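Getting your first level ready to submit to Prarko

Prarko takes small casual games from solo makers and puts them through a short review before they go on the store page. Most first submissions come back for changes, usually for the same handful of things. These steps assume you have a game that runs from start to finish and at least one level you're happy with. I used Kumivus to build mine, so the menu names below are from there, but other editors have much the same options.

Before you start

Make a copy of your project folder and work on the copy. You will be deleting things. Update Kumivus first as well, then open the copy and check that it still plays.

Step 1: Set the start point

Open the level and find the player start marker. Prarko's reviewers launch each level on its own, so the marker has to work without your title screen. Put it on solid ground, facing the way you want the player to go. If you left it floating while testing, the player will drop a short distance on load and the camera will jerk. Go to Level, then Start, and tick Snap to Floor.

Step 2: Clear out unused assets

Go to Project, then Clean Up, and run the scan. It lists every sound, texture and model that no level calls for. Read the list before you agree to it. Anything loaded by a script, such as a sound that plays only on a high score, will show up as unused. Tick the box beside those to keep them.

My first build was 490 MB before the scan. Most of that was music I'd tried and dropped.

Step 3: Fix the colours for small screens

Phones are used outdoors and at low brightness. Turn your monitor down to a dim setting and play the level through once. If you lose track of the player against the background, change one of them. Don't rely on red and green alone to tell the player something. Add a shape or a sound to go with it.

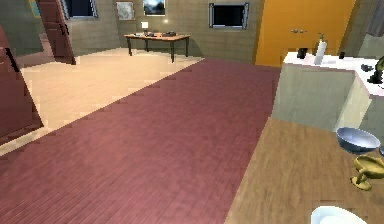

Tadhg Horgan left a comment on this step: "Worth saying that the dim monitor test only works with the room lights on. I did mine at night with the lights off and everything looked fine. Got it back from review with a note about contrast on every menu. Try it on a real phone by a window if you have one."

I've since done it his way and it's a better test. If you only have an older phone, use that.

Step 4: Set the save points

Prarko asks that a player who closes the game can get back to where they were. For a short level, one save at the start and one in the middle is enough. In Kumivus, drag a Save marker onto the map and give it a name. Names can't have spaces in them. If two markers share a name, the second is ignored and you won't get a warning.

Test it by closing the game completely — not just switching to another app — and opening it again.

Step 5: Check the frame rate

Turn on the counter under View, then Stats. Play the level at your normal pace and watch for drops. Anything under 50 for more than a moment will probably be noticed.
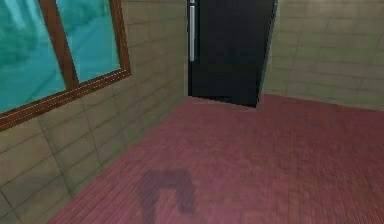 If you do see drops, look at the lights first. Each moving light costs more than you'd expect, and most can be changed to fixed lights with no difference the player would pick up. After that, look at particle effects. Halve the count, play again, and keep going until the number holds steady.

Step 6: Export and upload

Choose File, then Export, and pick the Prarko profile. If it isn't in the list, you can download it from your Prarko account page and drop it in the profiles folder. The export makes 2 files. Upload both, the larger one first.

Fill in the age rating form while the upload runs. It asks about ads and in-game purchases even if you have neither, and you can't leave those blank.

My review took 6 days. Gundier, the puzzle game I sent in July, came back once for a missing save point and was accepted on the second try.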